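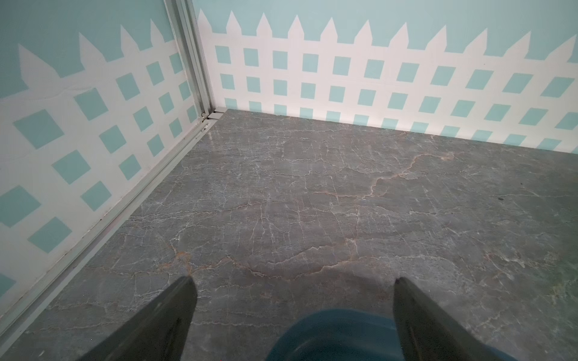 O piso que fica: pedra, manutenção e memória nos edifícios públicos de Londine

Revista Cenum – Património e Cidade
27 de junho de 2021

A substituição de pavimentos em edifícios de uso público figura entre as despesas menos discutidas dos orçamentos municipais. Em Londine, onde grande parte dos equipamentos coletivos foi construída ou remodelada no mesmo período, o tema regressou à ordem do dia em abril, com a abertura do concurso para a reabilitação do antigo mercado de Moussa e das respetivas galerias de acesso.

O projeto abrange 845 metros quadrados de pavimento em pedra natural, assentes em 2 fases distintas e com proveniências diferentes. A primeira corresponde ao corpo central do mercado, revestido a mármore de grão fino; a segunda, às galerias laterais, onde se recorreu a um calcário mais brando, hoje bastante desgastado junto às entradas. O caderno de encargos determina a conservação integral do mármore e admite a reposição parcial do calcário, desde que as peças novas respeitem a estereotomia original.

A opção pela conservação não foi consensual. Durante a consulta prévia, vários comerciantes defenderam a aplicação de um revestimento contínuo, de limpeza mais fácil e menor custo inicial. Os serviços técnicos contrapuseram que um revestimento dessa natureza teria de ser renovado ao fim de sete anos, ao passo que a pedra, devidamente tratada, dispensa intervenções de fundo por um prazo de cerca de 20.

A experiência de Elluston, concelho vizinho, pesou na decisão. O átrio da respetiva biblioteca recebeu uma camada de resina sobre o lajedo existente, solução que reteve a humidade ascendente e provocou o descolamento das juntas. A remoção da resina revelou-se mais onerosa do que teria sido o polimento da pedra, e parte das lajes não pôde ser recuperada.

O mármore exige, em contrapartida, uma disciplina de manutenção que nem todas as entidades gestoras estão em condições de assegurar. Os produtos ácidos, incluindo muitos detergentes de uso corrente, atacam o carbonato de cálcio e deixam manchas baças que só desaparecem com novo polimento. As areias trazidas do exterior funcionam como abrasivo. Recomenda-se a colocação de tapetes de retenção nas entradas, a lavagem com detergente neutro e a verificação periódica das juntas, em especial nas zonas de passagem de carros de carga.

Subsiste a questão da segurança. O acabamento polido, apreciado pelo seu aspeto, oferece menor resistência ao escorregamento quando molhado. Para o mercado de Moussa foi adotado um acabamento amaciado nas áreas próximas das bancas de peixe – onde a lavagem é diária – e mantido o brilho original na nave central.

Os trabalhos decorrerão por setores, de modo a permitir o funcionamento parcial do mercado. As peças levantadas serão numeradas, limpas e armazenadas no próprio edifício até à sua recolocação. As que apresentem fratura serão reservadas para remates e soleiras, e o relatório final da obra, com o levantamento completo do lajedo, ficará disponível para consulta no arquivo municipal de Londine.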